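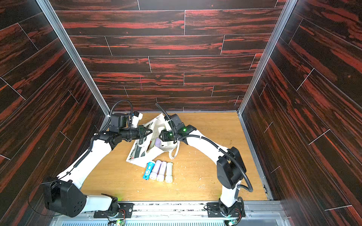
I have been choosing a floor for 8 weeks. The room is small. You could lay a rug in it and go home.

The first showroom was Jekgate, where a man named Dirk Ackermann asked me what I wanted the room to say. I told him I wanted it to say nothing, quietly, for twenty years. He wrote that down.

He then showed me 80 samples. I would describe them as brown.

Some had names. One was called Farías and the one next to it was called Willden, and I held them both up to the window and to this day I could not tell you which one I took home. The sticker fell off in the car.

My neighbor Viola Piras came over to look and said the dark one would show every crumb. She said the light one would show every hair. I asked what a medium one would show and she said "fear of commitment."

So now there's a row of samples along the baseboard and we step over them on the way to the kitchen. My husband calls it the museum. He has asked whether it closes for the season.
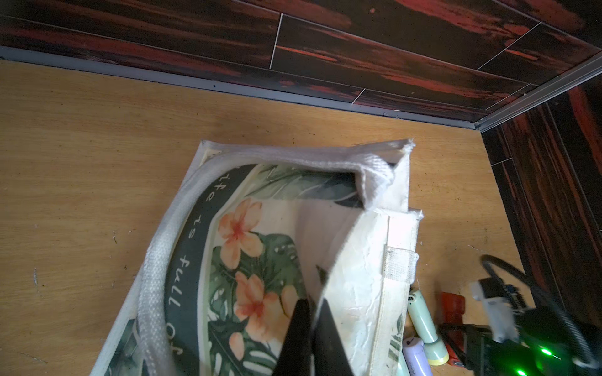
Anyway, the internet. Never ask the internet about flooring. I posted one polite question about staggering the planks and got 400 replies, most of them from two men who hate each other.

One of them says the end joints should never line up. The other one agrees, but thinks the first one is saying it wrong. They've been at it since last May, in a thread that was originally about grout.

A third person wrote only "carpet" and was gone by morning.

I did learn that you're meant to leave the boxes in the room for a couple of days before laying anything, so the wood can get used to the house. I've lived here six years and I'm still working on that myself.

Also learned: the quote doesn't include the trim. The trim is its own quote. The man who does the trim is away.

Dirk called yesterday to "check in on my journey." I told him we were down to two. He said wonderful, and had I considered going diagonal?

I had not considered going diagonal. I have now considered it for nine hours.

Viola says diagonal makes a small room look bigger. My husband says it makes a small invoice look bigger - he's been waiting all week to use that one, you could tell.

Update: we've picked the light one. It's ordered. It comes in May, and the samples are staying where they are until then because I've gotten used to stepping over them.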